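I've been selling lunch gear out of the same narrow shop in Randholm for long enough that people ring up and ask for "the tray thing for planes". They mean the Kidard, so this page is about the Kidard: what it is, what it holds, who should buy one and who should save their money.

The short version is that it's a meal box sized to sit on an airline seat-back table with room left over for a drink. I started stocking it after one too many flights where the trolley got to my row and the only thing left was a bread roll and a shrug. I'm vegetarian, my husband isn't, and somehow we both end up hungry. So I pack our own now, and I've got fussy about what I pack it in.
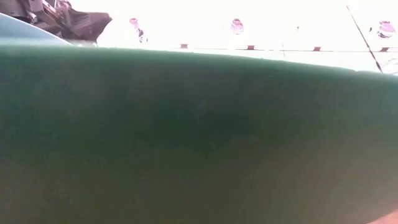
## What you get

- One Kidard box with a clip-down lid
- Two dividers, one long and one short, both removable
- A small screw-top pot for dressing (also sold on its own, people lose them constantly)
- A folding fork and spoon that live in the lid

No knife, obviously. I used to get an email a month asking where the knife was. Airport security would have it off you before you'd found your boarding pass.

There's one size only. Gaetano Piras, who imports them for us, keeps promising a bigger family version and I keep telling him a bigger one won't fit on the table, so we go round and round on that. If you need more food than one box holds, take two and stack them. The feet on the bottom sit into the groove on the lid and they stay put pretty well, even when the person in front decides to recline in the middle of your lunch.

## How it packs

With both dividers in you've got three compartments. My usual is rice or couscous in the big one, something saucy in the middle and fruit in the little one. Take the long divider out and a proper sandwich fits flat, crusts and all! A wrap has to be cut in half. Sushi is fine if you don't mind it shuffling to one end on the train out to the airport.

The seal is good for thick things like dal, hummus, potato salad or a stiff curry. I wouldn't trust it with soup. I did trust it with soup once, in my own handbag, and the handbag has been retired. If you must have soup, the Harb flask on our other page is what you want (and remember you'll need to get it through screening, so it's really one for the train or the car).

Dressing goes in the pot. Keep the pot under the liquids limit for your airport and carry it where you can get at it, in case they want a look. Rules differ from place to place and I'm not going to pretend I know them all, so check with your airport and your airline before you fly. Same goes for fruit and meat across borders. Anything fresh that you haven't eaten by the time you land in Australia gets declared or goes in the bin, and please don't try your luck on that one.

## Keeping things cold

The box isn't insulated. I'd like to be really clear about this as it's the main reason they come back to us. If you want cold food you need the Denine sleeve, sold separately, which zips around the box and has a pocket for a gel pack. Gel packs can be a problem at security if they've gone slushy, so I freeze mine rock hard or skip it and choose food that doesn't mind. Cheese and crackers, roast veg, peanut noodles, a slab of frittata if it's a short hop.
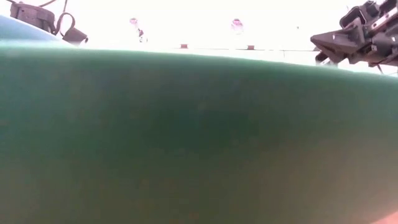 For longer trips I eat the risky stuff at the gate and save the dry stuff for the air. My rule on a long-haul is that anything with egg, rice or mayo is gone before boarding. You might be braver than me.

## Washing

Top rack of the dishwasher, lid off, seal out. The seal pulls away with a fingernail and you should take it out every time, or it'll start to smell like old garlic. Press it back in starting at a corner and run your thumb round. If the lid won't clip down afterwards, the seal's in upside down. It gets everybody, me included.

Don't put the lid in the microwave. The base is fine for reheating, but not for actual cooking, and cabin crew generally can't heat your own food for you anyway, so don't count on it.

## The numbers

| | |
|---|---|
| Price, box | $20 |
| Spare pot | $3 |
| Spare seal | $5 |
| Weight, empty | 300 g |

The Denine sleeve changes price depending on what colour we can get hold of, so look at its own page for that one.

## Who it suits

If you've got an allergy, or you keep kosher or halal, or you don't eat meat and you're sick of finding out at row 27 that your special meal never made it onto the plane, I think it's worth having. Still order the special meal if there is one! Just have a backup you like. Bronisława Duda, who works Saturday with me and is coeliac, flies with hers every June to see her sister and says she's stopped bothering with the trolley altogether.

If you fly once every couple of years and you'll eat whatever turns up, an old takeaway container and a rubber band will do you fine, and I'm happy to say so on my own shop page.

Parents, it's a bit of a mixed bag. The clips are stiff for small hands, so a little one will need you to open it. Once it's open, though, the compartments keep the grapes away from the crackers, and in our family that has prevented at least one full-scale meltdown over the Tasman.

## Ordering and returns

Order through the cart or ring the shop. We post within Australia and to New Zealand. Orders that come in before noon usually go out the same day, except when I'm on my own and there's a queue.

Unused boxes can come back for a refund. Used ones I'll swap if a clip has snapped or the base has cracked, but I can't take back a box that's had tuna in it for a week (yes, it's happened). Send me a photo of the broken bit first and I'll often just post you a new lid and save you the trip to the post office.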